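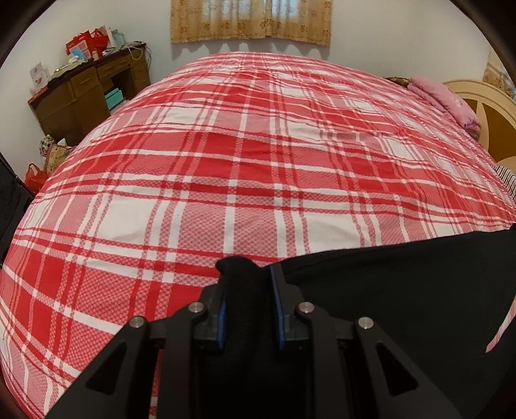
*The bed in the back room, red and white plaid.*

**Schedule of Contents**

The instruction came from Okine on a single sheet. Contents of the house at Silby to be listed room by room, valued at the price a willing buyer would pay on the day, and the list returned within the fortnight. The fee was 600 pounds, travel included. I had done eleven houses for Okine and none had taken longer than a day.

I began in the kitchen, as I always do. Kitchens are dull and worth little, and they warm up the hand. One table, deal, scrubbed. One set of scales with brass weights, the quarter-ounce missing. Crockery, mixed, chipped, no commercial value. A drawer of string sorted by length. I put the string down as sundries.

The form Okine uses has four columns: item, condition, value, remarks. Remarks is the narrowest. It is meant for things like woodworm.

In the dining room I found the first label. It was tied to the handle of the sideboard with white cotton, and it carried a number in pencil, 14, and a price, three pounds ten. The hand was small and upright. I assumed an old saleroom ticket and went on. The clock had one as well, and so did the coal scuttle. By the time I reached the hall I had stopped assuming saleroom tickets, as no saleroom has ever ticketed a stair carpet by the individual rod.

The register was in the bureau, under a pile of seed catalogues. It was a ledger of the ordinary commercial kind, bound in green cloth, with WITKOWSKA stamped on the spine in gilt. The ruled columns had been headed by hand: item, condition, value, remarks. There were 782 entries. The first was the kitchen table. Deal, scrubbed, it said. Under the scales it said quarter-ounce lost down the well, my fault.

I should explain that a valuer is not supposed to work from another person's list. It contaminates the figures. I closed the ledger and did the front bedroom without it, and then I sat on the stairs and checked my sheet against the entries. We differed on one item. I had called a washstand pine and the ledger had it as larch. I went back up, scraped the underside with a key, and amended my sheet.

After that I worked with the ledger open.

The owner had been a valuer too, or had been trained by one. The abbreviations were right. Damage was given before repair, and repair before maker. She (I had decided on she, from the handwriting, and there is no defence for that) had revalued the whole house at intervals, striking out each old figure with a ruler. The prices rose for a long time and then they began to fall. Towards the end the armchair in the front room was down to nothing and the remark beside it had been extended into the margin: still the best chair.

There was one object I could not place. It stood on the landing windowsill, a cast thing the size of a loaf, with a crank on one side and a slot on top. The ledger called it a Plurkix, working, and valued it at two shillings, later two pounds, later two shillings again. I turned the crank. It made a noise like a drawer closing in another house. I wrote Plurkix, working, and left the value blank for the time being.

The light was going when I reached the back room. The bed I listed as double, with cover. In the ledger it had no price and never had. The value column had been ruled through from the first entry to the last, quite neatly, and the remarks column said: not to be included.

Okine's form has no provision for that. Everything inside the walls is included, down to the lamp bulbs. I have known a man count the nails in a shed. I thought about the willing buyer, who exists only on the day, and who would have given forty pounds for the bed and a further ten for the cover.

I finished at six. The last item in the ledger was the ledger itself, cloth, sound, some foxing. Below it was one ruled line with nothing written on it. I used my own pen, which was blue where hers was black, and entered the Plurkix crank as stiff — it was the only thing she had missed.

The list went to Okine on the Monday. It ran to nineteen pages. Against the back room I put one chair, one lamp, one rug, worn, and in the remarks column, in letters small enough to fit, see previous valuer.

They paid in full and did not query it.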